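Getting the musty smell out of charity shop shirts?
Forum: Home & Laundry > Clothes care

tealeaf_moll
Right, I need some help please. I've got into buying second-hand shirts (there's a brilliant charity shop in Drekbridge, most things 3 quid) and I love them, but almost every one comes home with That Smell. You know the one, old wardrobe and a bit of loft. I've washed the latest batch twice at 40 and they smell lovely wet, then as soon as they dry it creeps back. I've started airing them in the spare room before they're allowed anywhere near my own clothes.
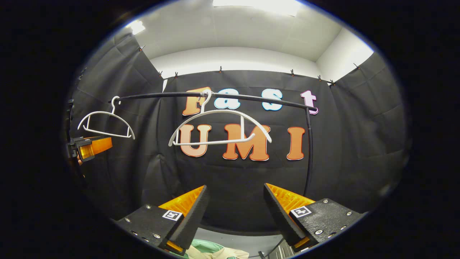

I've tried bicarb in the drum and one of those scent booster things, which just made them smell like a musty florist. Any ideas? Mostly cotton, one linen, one that might be viscose but the label's been snipped out.

GusOnTheHill
White vinegar. Soak in cold water with a good glug of it for an hour, then wash as normal with no softener. Softener is your enemy here, it coats the fibres and holds the smell in. I've done a whole suitcase of my grandad's old shirts this way and you'd never know.

pegbag
Sorry Gus but I'm not having vinegar in my machine again. The door seal on our old one perished and the repair chap in Cimlow blamed all the vinegar I'd been sloshing in. Oxygen bleach powder, warm water, leave overnight in a bucket. Cheaper too if you get the big tub.

GusOnTheHill
I said soak, not in the machine! Use the sink. Mine's had no trouble at all.

pegbag
Fair enough, I read that too fast. Still think the powder's better on sweat though, vinegar never shifted the collars for me.

tealeaf_moll
Ooh, collars are the worst bit. This is the one I most want to save, I'd be gutted if it went yellow.
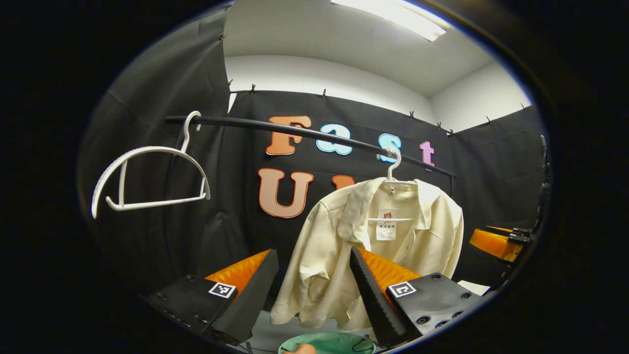 The cream one with the pointed collar, tag still on.

nettle_and_nan
Lovely colour! Please don't use anything with optical brighteners on it, I turned a cream blouse a sort of chilly white that way and never wore it again. Plain soap on the collar, leave it 20 minutes, then wash. And get it outside afterwards. A breezy day on the line does more than anything out of a bottle, even in November.

Drarnby_Dave
Outside isn't much use if you live where I do, it's been raining here since the dawn of time. I put mine in a bag in the freezer for 2 nights. Works on jeans.

pegbag
Dave the freezer does nothing!! It just makes them cold. The smell's asleep, that's all.

Drarnby_Dave
Works for me. Agree to differ.

nettle_and_nan
I'm with pegbag on this one, sorry Dave. Moll, is the spare room a bit damp? If it's the room you'll be washing them forever. We had a little Gebru dehumidifier in ours and the difference was huge, I was emptying it every morning to begin with.

tealeaf_moll
Hmm, it might be. It's north facing and the window sticks so I never open it. Hadn't thought of that at all, I've been blaming the shop!

GusOnTheHill
That'd explain it coming back when they dry. Try drying one in the kitchen and one in the spare room, then have a sniff of both.

tealeaf_moll
Good plan. Got a blue cotton one in the sink with vinegar as of ten minutes ago, and I've ordered the powder for the others so pegbag doesn't tell me off. Will dry one in each room and report back at the weekend. Dave, I'm afraid the freezer's full of peas.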